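Shared lists, three months in

So I finally did it. After years of sticky notes, a whiteboard with a dead marker and a spreadsheet that only I ever opened, I moved all my to-dos into Gundier back in December, and I've been promising you a write-up ever since. (Sorry to everyone who asked in the comments. It was on my list. It kept sliding.)

A bit of background if you're new. I run a small mail-order thing out of Clarndale, mostly secondhand kitchen stuff and party sets, and there are five of us who need to know what's going out and when. For the longest time we used Rasetti, which was fine until they moved the calendar view to the pricier plan. I don't mind paying for software, I really don't, but I do mind opening the app one morning and finding half my screen grayed out with a little padlock on it!

Importing was the part I dreaded. I had 1299 tasks sitting in the old account, most of them done ages ago, and I was sure the whole lot would land in one giant pile. Gundier reads the export file and asks which column is which, and if you tell it to skip finished tasks it does skip them. The tags came across fine. The comments came across too, but all stamped with the day of the import, so the order of some older conversations is a mess. I've decided to live with it.

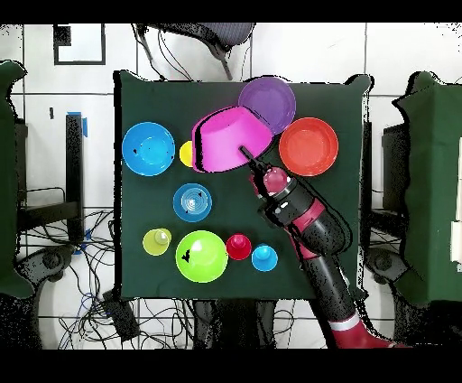
Can you share just one list with someone and keep the rest private?

Open the list, hit the three dots next to its title and pick "Share this list only." The other person gets an email, and when they log in that list is all they see. They can tick things off and leave comments, but they can't rename it or delete it unless you change their role afterward.

I use that one a lot. My packing list is shared with everybody, my supplier list with one person, and my "things to grumble about later" list with no one at all, thank you very much.

Now for the stuff that bugs me. Recurring tasks are weird. If you set something to repeat every three weeks and then finish it late, the next one counts from the day you finished, and I wanted it to count from the day it was due. There's a setting for this, but it's buried under Preferences, then Dates, then a tiny link that says "more," and it only applies to tasks you create after you switch it on. So I ended up remaking all my repeating ones by hand with a cup of tea and a podcast going.

Search is great though! You start typing and it digs through titles, notes and attachments all at once, and it forgives typos, which for me is kind of essential. The phone app is slower, and it logs me out whenever it updates, but I mostly work on the laptop so I can't get too worked up.

Notifications took some fiddling. Out of the box you get an email for every single change anybody makes, and by lunch on the first day I was ready to throw the laptop in the creek. Switch it to the daily digest. Mine arrives at 7 a.m. and it's short enough to read before I'm properly awake.

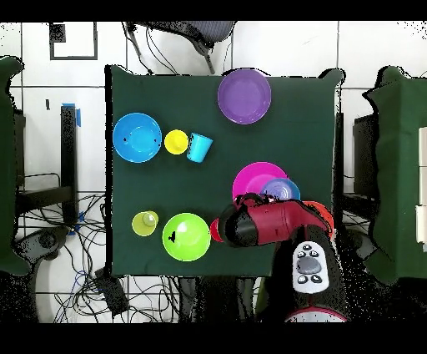

Palamarchuk commented on my last post that the digest skips any task with no due date, so half of a list can go quiet without anyone noticing, and that the fix is to give everything a date, even a fake one at the end of the month.

I tried it, and yep, a whole bunch of forgotten things popped up the next morning, including a refund I owed somebody (paid now, with an apology). I'd still like a proper "no date" section in that email. I've sent in a request and got a friendly reply saying it's been passed along, so we'll see.

Next up I want to try the templates, so I can stop typing out the same packing steps for every big order. If you've got a template setup you like, drop it in the comments and I'll steal it.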